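Getting More Out of a Small Work Table

I've had the same table in the back room of our place in Hirkwood for years, and I've changed my mind about how to use it more times than I can count. A few things have stuck, so I'm passing them on.

Wipe it down at the end of the night, before you turn the lights off. I use warm water with a squirt of dish soap, then a dry rag. Glue drips come up with a plastic scraper if you catch them while they're still a little rubbery. Wait until morning and you'll be picking at them with your fingernails (ask me how I know!).

Keep a shallow tray for whatever you're in the middle of. Mine is an old cookie sheet with a dish towel laid flat in it, so screws don't roll and I can carry the whole project to the kitchen when I need better light. I once dropped a box of 400 brads on the floor in there and I'm still finding them behind the baseboard.
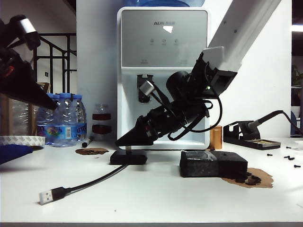

Color makes a bigger difference than I expected. For years I worked on a dark brown top and lost every black screw and rubber washer I set down. Go light if you can. On a white tabletop like this one, even a thin upright rod on a little black base is easy to spot, and you won't be patting around for it with your hand. If you can't swap the top, tape down a sheet of white poster board and replace it when it gets grubby. I go through one every couple of months.

Sandpaper: write the grit on the back of every piece when you tear it, big and in marker. I keep mine in a Wandent accordion file, coarse in front, and it's held up great except for the elastic, which went slack the first winter. A fat rubber band does the job.

Finishing oil goes in a small jar, filled right to the top. Half-empty cans skin over. And please lay your oily rags out flat outside to dry — never wad them up in the trash, they can catch fire on their own.

Last thing, label your jars on the side and on the lid. I did only the lids one November, opened six at once, and spent the evening sorting wood screws from drywall screws.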